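I got to Gulow a little before 3, and the first thing I did was put my coffee down on the wrong surface. "Not on the marble!" the owner said, and then she laughed, because it's marble-patterned and wipes clean, and she tells everyone that anyway.

She runs Sturkidel, a small business that sorts the stuff people can't face sorting themselves (I am people). You hand over a bag, she works through it, and you get it back in an order that makes sense. She did 232 bags last year, mostly out of this one place, and she let me hang around and ask nosy questions while the latest one got the treatment.

So where do you start, I asked, when everything is in a heap?

"With whatever's soft," she said. "Clothes take up all the room and they hide things. I push them into a back corner, and then I can see what I'm dealing with."
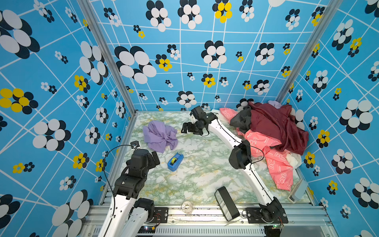 I asked if she folds as she goes, and she made a face. "I used to! Then I'd find a sock that belonged with something at the bottom and I'd have to undo it all. Now the heap stays a heap until the small things are dealt with."

And the small things are the real job, it seems. Tape, bandages, all the bits that live in a kitchen drawer for years. She has strong feelings about tape. "Leave it in the dispenser. People take the roll out to save space and then they spend ten minutes picking at the end with a fingernail." I have done this. I said nothing.

Bandages get their own little speech. She keeps them flat and never at the bottom of a bag, and she likes the kids' ones with faces on them even for grown-ups. "If you've cut your thumb, you may as well get a cartoon."

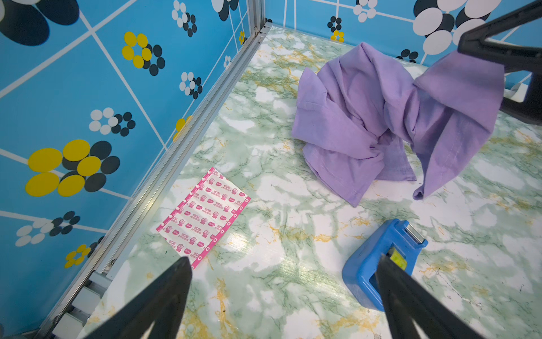
Cartoon bandages, blue tape dispenser and the purple cloth, all still waiting for a home.

My favorite part was the wallpaper, so of course I asked. Sky blue, thin white lines going every which way, flowers big and small. It came from Dudek, end of a roll, and she paid $40 for the lot. "I wanted plain white. I'm so glad they were out of it."

Does she ever get sick of other people's laundry? She thought about that one for a while. "The pink things, a bit. Everybody has one pink thing with writing on it that they won't wear and won't give up." She doesn't make anyone give anything up, by the way. Her rule is that you decide and she folds.

She's moving to a bigger spot over in Fastley in March, 2,625 square feet, and she's already worried about filling it. I offered her the contents of my hall closet. She asked how many bags, and I'm still working on the answer.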